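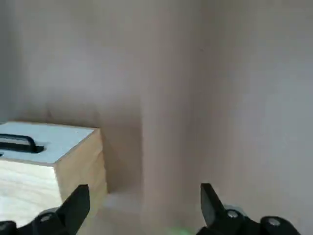 TRINDDALE, 2019-10-08

About Flekura

Flekura builds and programs robot arms for handling small goods. We were started by Teodoro Espiritu in a rented unit on Panganiban Street, and we now have 28 employees and 2,619 square feet of shop floor in Trinddale. Most of our customers pack parts, fill kits or run stockrooms.

Twice a year we hold an open house. Visitors can come into the shop, watch the arms at work and talk to the people who program them. Groups are limited to 20. The fall open house covers our household handling work, with boxes, drawers and cups.
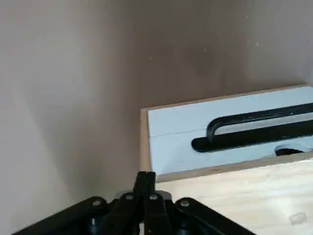
Our control software is called Prolik, and we write all of it ourselves. It handles arm motion, gripper force and the wrist cameras. A lot of the work on it goes into approach, meaning where the fingers should be before they touch anything. A wooden box with a black handle on top is a good test piece for this, and the fingers can come in near a corner with the handle still some way off. We go over the approach settings with visitors and answer questions about them.

The demonstration table has two arms, and either one can be run alone. Drawers are a common request from stockroom customers, so one is always part of the program.
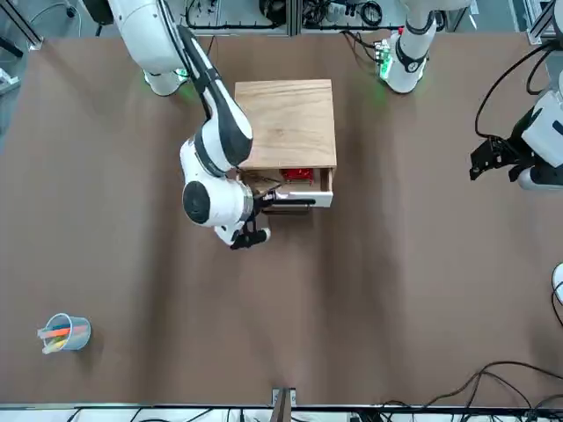
Right arm gripping the drawer handle, left gripper open.

Schools may book a separate visit. The fee is 875 dollars per group and includes a two-hour session with one of our programmers. Please stay behind the floor line while the arms are powered.

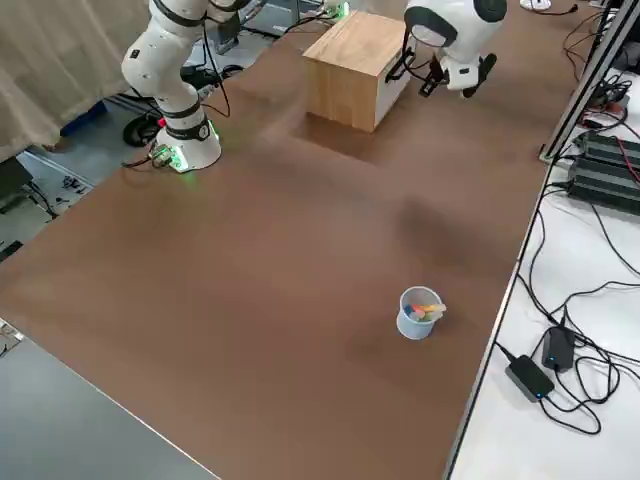 Plan a visit

The next open house is in November. Sign up at the front desk or by mail, and give the number of people in your group. Parking is behind the building. Closed-toe shoes are required on the shop floor.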